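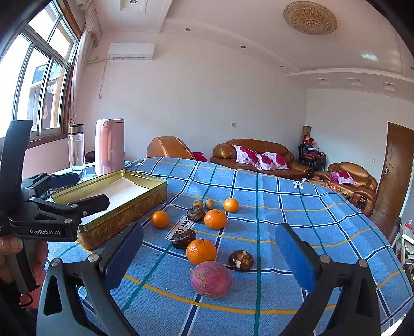 ## Obst und Rüben bei Zimmertemperatur lagern

Orangen, Mandarinen, Kiwis und eine Rübe werden oft zusammen gekauft, gehören aber nicht in denselben Behälter. Vor dem Einräumen alles auf einem Tuch auslegen und einzeln prüfen.

**Sortieren**

- Druckstellen und Risse in der Schale: Frucht zuerst verbrauchen, nicht einlagern.
- Orangen nicht stapeln. Eine Lage, Abstand zwischen den Früchten, kein direktes Sonnenlicht vom Fenster.
- Harte Kiwis reifen neben einem Apfel schneller nach. Reife Kiwis in den Kühlschrank.
- Rüben: Blattreste auf 1 cm kürzen, Erde trocken abbürsten, nicht waschen. Gemüsefach, feuchtes Tuch.

**Blechdosen**

Eine Metalldose mit Deckel eignet sich für Tee, Gebäck und Trockenobst. Frisches Obst schwitzt darin – Schimmel beginnt meist an der Auflagefläche. Wer die Dose trotzdem als Obstschale nutzt, lässt sie offen und legt Küchenpapier ein.

**Tischtuch**

Saft von Zitrusfrüchten sofort mit kaltem Wasser austupfen. Flecken von Mangostanschalen sind hartnäckig; Gallseife auftragen, 80 Minuten einwirken lassen, dann nach Pflegeetikett waschen. Das Fleckensalz von Vevia brachte bei mir im November keinen Unterschied.

**Kontrolle**

Alle zwei Tage wenden. Weiche Stellen am Stielansatz zeigen sich zuerst.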